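Booking your counselling slot on Larora

I wrote this part after helping Fitriani Sutanto through it on 2023-01-09, so it follows the order she got stuck in!

1. Log in with your exam roll number and choose Counselling – the small link at the top, beside your name.

2. Pay the 300 fee. Keep the receipt number, you'll want it at step 5.

3. Pick a help centre. Ranks up to 600 can use Zitis or Ngui, everyone else goes to Ngui.

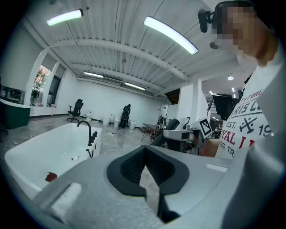
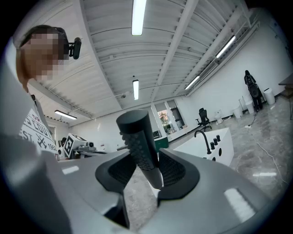
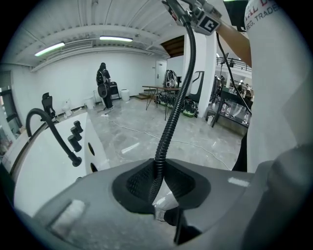
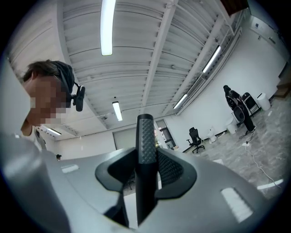 4. Choose a February slot and press Hold. (Hold only keeps it for the evening, so don't wander off for your tea like I did.)

5. Type in the receipt number and press Confirm.

Note: if you see message 179, your marks haven't been loaded yet. Try again the next morning.

Caution: pressing Back after Confirm cancels the slot. Amirul Khoo on the help desk, extension 1146, can put it back for you.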